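Can a robot tidy my hall yet?

Regular readers will know that I have a thing about the basket by our front door. Everything ends up in it: sunglasses cases, odd gloves, a toy somebody stood on, the pouch that came with a speaker we no longer own. Once a month I tip it out on the floor and put it all back where it belongs, and by Wednesday it's full again. So when people tell me that robots are about to take over the housework, the basket is what I think of. Never mind the hoovering (we've had a machine for that for years, and it still gets stuck under the sofa). Can anything empty my basket?

I've been reading up on it since Christmas, and last month I got the train over to Ullville to hear a talk at Mac Carthaigh, the engineering people, who run a project called Sidemari. It's all about picking. You give a machine a bin of mixed-up things and it has to take them out one by one and put them somewhere sensible. That's it! A toddler can do it, though mine never would.

The thing that surprised me was which objects cause the trouble. I'd assumed heavy or breakable. But a stiff box with flat sides is lovely for a gripper, whatever's in it, and the real pests are the floppy bits. A drawstring pouch lying flat on metal has hardly any edge to get hold of. A soft pencil case squashes and slides about. Then you get two things touching each other, and the machine has to work out where one stops and the next begins before it can even choose what to grab. 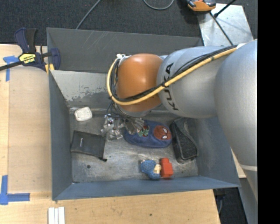

A KUKA arm over the bin, with a Spider-Man pouch partly under the gripper and a black drawstring pouch lying flat.

I came away quite cheered and a bit deflated, both at once. The Sidemari lot have a practice list of 128 household objects, and they told us they aim for 1,000 picks before they'll change anything in the set-up. I did ask how long it would take to clear a basket like mine. The answer was 19 minutes on a good day, and that was with the basket clamped to a bench and all the family kept well back. I can do it in 4, grumbling included.

Shop floors are another story, and I think that's where we'll see these arms first. A warehouse can choose its bins, its lighting and to some extent what goes in the bins. My hall does none of that. The light's dreadful, the dog walks through the middle of everything and there's always one glove that's wet.

Prirneo, who make the kitchen gadgets, are promising a home tidying machine of their own, and I've put my name down for the demonstration. If they let me bring the basket, I'm bringing the basket. In the meantime, if you've got a robot at home that does anything more ambitious than the floors, do write in and tell me about it, especially if it can pair socks.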